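Payroll week, and other small numbers

May has been a funny month for us. I said in my last entry that things were picking up in Tolstead, and I still sort of believe it, but if you walked down our main street at lunchtime you'd see why I keep changing my mind. The bakery has a line out the door. The shoe place two doors down has a sign saying it's open four days a week now, and the guy who used to do our window lettering is driving deliveries.

I spent this morning doing payroll with the radio on, and they were talking about the jobs report. Lots of cheerful voices. Hiring's up, hours are up, everybody relax. Then I looked at my own sheet and we have 44 people on it, which is exactly what we had in the winter. So whatever is going up, it isn't going up here! I'm not complaining, flat is a lot better than what we had before. It's just odd to hear a big national number read out and then look down at your own little one.

Shafiq Bhuiyan called around ten. He runs the staffing office over in Fullow and he hears everything before I do. He told me his temp orders were great at the start of the month and then went quiet, like somebody turned off a tap. Three of his regular clients (he wouldn't say who, but I can guess two of them) asked to push their start dates back. They didn't cancel, they only pushed. He thinks they're waiting to see what their own customers do, and of course their customers are waiting too, and that's how you get a whole county sitting on its hands.

I asked him what people are getting paid and he laughed at me. Warehouse wages went up again, so I'm going to have to look at ours before summer, and I really don't want to, because the last raise went straight onto our prices and I heard about it from every single customer we have.

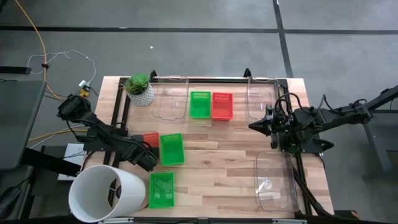

The order that didn't come

We'd been hoping for a reorder from Selvanayagam, same size as last time, 200 cases. They came back with 80. The email was very nice about it – "being careful with stock" – and I get it, I'm being careful with mine. But I'd already told the weekend crew they could probably count on extra hours, and I had to go and take that back after lunch. I hate doing that. One of them had a car repair lined up on the strength of it and I felt about two inches tall.

Freight is the other thing. The Nikik truck used to come through every day and now they've bunched the stops together, so we either ship early or we wait. I moved two orders forward and paid for storage on a third. It all comes out in the wash, I suppose, but it's the kind of cost that never shows up in anyone's report.

Anyway, I called the bank before they closed and asked what the rate would be if we renewed the credit line now. Not lovely. The woman on the phone said a lot of places our size are asking and then not signing. That was me too. I said I'd think about it over supper, and then I had supper and thought about the garden.

Going to bed. I still have to finish the overtime column in the morning, and call Shafiq back about his two forklift people, who sound good and who I can't afford until somebody orders something.

3 comments

Dee_in_Fullow
Same at our place. Great first week, then crickets. Our boss keeps saying "next month."

oldledger
Sign the credit line while they'll still give it to you. I waited once and was sorry.

Marnie K.
The bakery line is for the cinnamon rolls, don't read too much into it!

Shared 44 times

Contact | All entries copyright the author | Back to top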